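How I added a waitlist to my booking site (without rebuilding the whole thing)

So my little rental site, Badari, lets people list tools and gear they want to rent out, and lets other people book them by the day. It worked fine until spring, when everybody in town wanted the same three pressure washers. Folks would land on a listing, see it was booked, and leave. I had no idea who they were or whether they'd have waited a day or two. I needed a waitlist.

This is how I built mine. My site runs on Rails with a Postgres database, so the details lean that way, but the steps are pretty much the same in Django or Laravel or whatever you're using. You'll need user accounts, some kind of booking table, and a way to send email. If you've got background jobs running already, great. If you don't, set that up first and come back!

Step 1: Make the table

I went back and forth on whether a waitlist entry should just be a booking with a status of "waiting." Don't do that. I tried it for a weekend and every query in the app suddenly needed an extra condition so the waiting people wouldn't show up as real bookings. Owners were getting payout estimates for rentals that didn't exist. Make a separate table.

Mine is called waitlist_entries and it has these columns:

user_id
listing_id
start_date
end_date
status (waiting, offered, claimed, expired, canceled)
offered_at
created_at

Put a unique index on user_id, listing_id, start_date and end_date together. Otherwise somebody with a slow phone will tap the button over and over and be in line behind themselves.

Step 2: The join button

On the listing page, when the dates a person picked are taken, I swap the Book button for one that says "Join the waitlist." Same spot, same size, different color. My first version was a text link under the calendar and hardly anyone saw it.

If they're not signed in, send them to sign up, but hang on to the listing and the dates in the session so you can finish the job when they come back. I forgot this part at first. People made an account, got dropped on the home page, and figured they were in line when they weren't. Ugh.

After they join, show them a plain message with the dates in it. I also let them leave the list from the same page. One click, no "are you sure" box.

Step 3: Decide who goes first

I kept this simple: oldest entry wins, as long as the dates fit inside the gap that opened up. If someone cancels a booking that runs Friday through Sunday, a person waiting for just the Saturday is fair game.

When a booking gets canceled, a job called OfferNextSpot runs. It does this:

Lock the listing row.
Find the oldest waiting entry whose dates are now free.
Set its status to offered and fill in offered_at.
Put a temporary hold on those dates.
Queue the email.

The lock matters more than you'd think. Without it, two cancellations landing at the same moment can each grab the same person, or give the same dates to two people, and then you're writing apology emails. Use a transaction and queue the email after it commits, so nobody gets told about a spot that got rolled back.

Step 4: The hold and the timer

An offer has to run out, or the first person in line can sit on it forever. I give people 60 minutes. I started with a full day and it was way too long — the dates would come and go while the email sat unread.

The hold is its own small record with a listing, a start, an end and an expires_at. My availability check looks at bookings and at holds that haven't expired. That way, even if the cleanup job falls over, an old hold stops blocking the calendar once its time is up.

When the timer runs out, a second job checks whether the entry is still marked offered. If it is, mark it expired and run OfferNextSpot again. If they've claimed it, do nothing. Always check the status again inside the job, please. The world can change a lot between when you schedule something and when it runs.

One more thing here: don't send offers at night. I only send them between 8 a.m. and 9 p.m. in the listing's time zone, and anything that opens up later waits for morning.

Step 5: The email

Keep it short. Mine has the name of the item, the dates, the total price, the time the offer runs out, and one big button. I write the actual clock time ("yours until 2:40 p.m.") so people don't have to do math.

The button goes to a page with the dates already filled in and a Pay button. Don't claim the spot just from opening the link! Some mail programs open every link in a message to scan it, and I had a couple of ghost claims before I caught on. Claiming should only happen when the person submits the form.

I send mine through Brurora, but any mail service will do. Just make sure you log the send against the entry so you can look it up when somebody writes in.

Step 6: Test the ugly cases

I copied my data to a staging site I call Bloxham and spent an evening trying to break things. Try these at least:

The person offered the spot deletes their account.
The owner takes the listing down during an offer.
The card gets declined with one minute left.
The owner changes the price after the offer went out (I honor the old price).

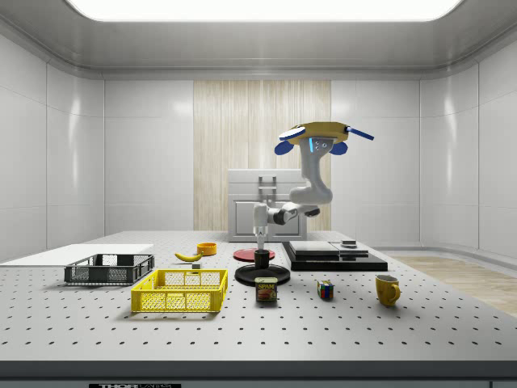 A reader going by Hilier wrote in to say that the declined card case bit them too, and that they now add 3 extra minutes to the hold once someone reaches the payment form. They also asked whether I charge a card up front to join the list. I don't. I thought about it, but holding money for a rental that might never happen sounded like a support headache, and a free list gets more people in it.

I've stolen the extra minutes idea, by the way. It's one line where the payment form loads — bump expires_at, but only once per offer, or a person can refresh the page and keep the hold alive all afternoon.

Step 7: Turn it on

I switched it on for power tools first and left everything else alone for a couple of weeks. By the end of June there were 358 entries in the table, and the pressure washers had the longest lines by a mile. Owners get a small note on their dashboard now with how many people are waiting on each item, and a few of them have gone and bought a second one to list.

Next up for me is flexible dates, where you can say "any weekend this month" and get matched to whatever opens. The table will need a different shape for that, so if you think you'll want it, plan for it before you write your migration.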